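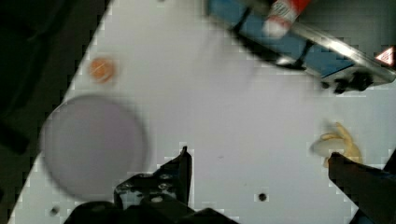
Words: Jiltix

Stistix opens its Umeck building to visitors once a year, in November, and I went for the afternoon session. The firm develops tabletop sets for preschools: plates, bowls, trays and the small food-shaped pieces that go with them. Production is done elsewhere. The Umeck site covers surface testing, color matching, fit checks and packing trials, and all of these were on the route.

Entry was at the loading side. The sign at the street still points to the old front door, which is locked, so allow a few extra minutes. We were split into groups of 16, given a printed floor plan and told to keep to the left of the yellow line in the corridor. The route had nine stops. My group got through all of them, although the last two were hurried.

The first stops covered material storage and color matching. Colors are compared under three light settings, with daylight treated as the reference. The pale shades are the difficult ones. A gray with some lavender in it can look plain white under warm ceiling lights, and a classroom may have that kind of light all winter. A swatch board on the wall showed the same gray in six mixes. I could separate four of them.

The table room was the part I had come for. White tabletops are used, and the choice is deliberate: a white surface is the least forgiving background for a pale piece, and it shows scuffs early. On the table when I was there were a large, flat, round piece in pale lavender-gray, a small orange round and a banana shape with the peel splayed outward. The orange round is very small next to the disc. A red and white tube was on the blue and metal unit on the far side.

The work in this room is layout. Pieces are set out, used for a serving exercise, cleared and set out again, and notes are kept on how the surface and the pieces hold up. What the staff want to know is mostly dull and useful. Can a flat disc be picked up from a flat table without sliding it to the edge first? Does a peeled banana shape sit still, or does it rock? If a small round piece is put down near the edge, does it stay there?

On the first question the answer given was that a disc with a fully flat underside is a poor design for small hands. The current drawings add a raised ring beneath, so that a fingertip can get under the rim. Two versions were handed around for us to try. The one with the taller ring was easier to lift but stacked badly, and a stack of five leaned visibly. The lower ring stacked straight and still gave enough room for my finger. I would take the lower one.

Banana shapes get more attention than I expected. A closed banana has one resting position and tends to roll toward it. With the peel opened out, the segments act as feet, and the sample I tried on the visitor bench stayed where I put it. The drawback is cleaning. Crumbs and modeling dough collect where the segments meet the fruit, and a cloth does not reach that far. The wash test uses a soft brush, and the instruction sheet will say so.

The wall shelving along the corridor comes from Jacobs, as does the trolley used for moving trays between rooms. The trolley has a shallow lip on the upper deck only. I mention it in case anyone is planning a similar setup - trays on the lower deck slid at every door threshold, and the guide had to stop twice to push them back.

Packing trials were the last full stop. Plates go in first, flat, then the small pieces in a cloth bag laid on top. An earlier box had a molded insert with a slot for each item. It looked good when new, but preschools reported that the insert was thrown out within the first term and everything went into a bin. The bag takes less space and can be washed.

Practical points. The rooms are kept cool, so bring a sweater. There is one restroom, next to the loading entrance, and none upstairs. Photography is allowed except in color matching. Coffee was available at the end of the route, along with a table of seconds at reduced prices. I bought two plates with slight marks on the rim and a bag of mixed fruit pieces. The bus back from Umeck leaves at nine minutes past the hour, from the stop opposite the gate.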